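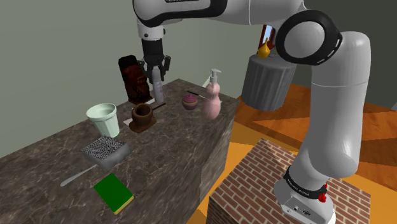 The refill that costs more than the bottle

Wed 22 December

I have been buying refills for two years now and I'd like someone to show me the savings. Dish soap, hand soap, shampoo, the lot. The pitch is always the same. You keep the bottle, you buy the pouch, you save money and throw out less plastic. I believed it for a good long while, mostly because I wanted to.

Then in October I started keeping receipts. The Pasum dish soap I use comes in a regular bottle and in a pouch that says "80% less plastic" on the front. Less than what? It doesn't say. I turned the thing over and read every word, including the part in French. My guess is they mean less than the same amount of soap sold in their own thickest bottle, but a guess is all I have.

The price is where it gets silly. Ounce for ounce, the pouch cost me 13 cents more than the bottle. I went back the next week thinking I'd misread the shelf tag. Same tag. The bottle was on sale, the clerk told me, and the refills never go on sale. So the person trying to do the right thing pays extra, every time, and gets a sticky funnel in the sink for the trouble.

And the pouches can't go in our curbside bin. I called to ask. They are layers of different plastics stuck together, and the woman on the phone said to put them in the trash. The bottle can go in the bin – whether it gets recycled after that is another story, and I have my doubts there too.

People tell me to try the refill store in Bernex, where you bring your own jar and fill it from a big drum. I did. It's a nice place and it smells great. It's also a 10 mile drive each way for me, and the hand soap was so thin it ran through my fingers. Maybe somebody waters it down, maybe it comes that way. No ingredient list on the drum, so I can't tell you.

What I do now is boring. I buy the biggest plain jug of Wesitz soap I can find, unscented, and fill whatever bottles I have. I use less of it than I used to. Half a squirt does a sink of dishes, if you let the greasy pans soak first.

I haven't done shampoo yet. The receipts are in the drawer and I'll get to them after the holidays.

Share this post (13)

2 comments

Ayantu Negash
The store near me weighs your jar before you fill it but their scale was off when I checked it at home. I still go. Which size is the Wesitz jug?

dryhands
Try bar soap and skip all of this. No pump, no pouch.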